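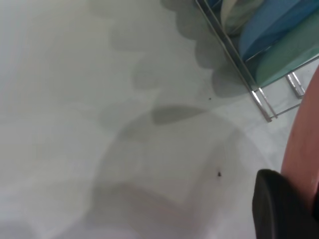

Thread Tension on a Borrowed Longarm: My Term Project

I picked this topic after my first quilt came off the frame with eyelashes all over the back (ugh!). The Gradine machine in our textiles lab gets used by everybody, so the tension is never where you left it.

What I did

I stitched 14 small samples, all the same cotton and batting, and changed only the top tension dial. I tried 3 threads: Resalitz cotton, Litolari polyester and an old cone of Desjardins. Then I checked both sides for loops and pulled the stitches with a pin.
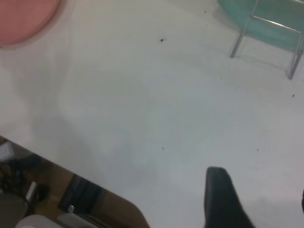 What I found

The polyester was so much easier! It looked good on a whole range of settings. The cotton snapped twice on curves, and I had to slow way down. The Desjardins shed lint like crazy, and I cleaned the bobbin case after every sample. Next term I want to try different needles.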